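Subject: Re: [ivdale-grasp] 0.9 planner, bin picking numbers
From: Karla Alvarado
To: ivdale-grasp list

Győző Major wrote:
> We ran the new planner over 3000 logged picks and it found a
> collision-free path for all but 69 of them. I think that is good
> enough to make it the default in January. Any objections?

One objection, and it's to what is being counted. A path that is collision-free in the planner is free of the things the planner knows about. As far as I can tell from the config, that means the arm links, the gripper and the bin as a plain open box. The hoses and cables on the wrist aren't in the model at all. Neither is the sloping divider, nor the clamps on the rim.
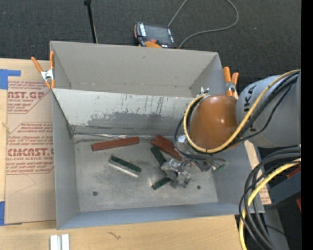 The blocks that lie up against the divider are the ones I'd like to see broken out. Lina went through the 164 picks tagged "rear seam" in the old logs and found the approach angle was nearly always chosen as if there were free space behind the block. The new release may well fix that — but the summary doesn't say, and I'm not going to take it from a single total.

Before we switch the default, could someone please:

- add the divider to the scene file as a proper mesh
- put a padded capsule round the wrist for the cables, even a crude one
- rerun ticket 2341 with both in place

If the figure holds up I'll withdraw the objection. I doubt it will.

Karla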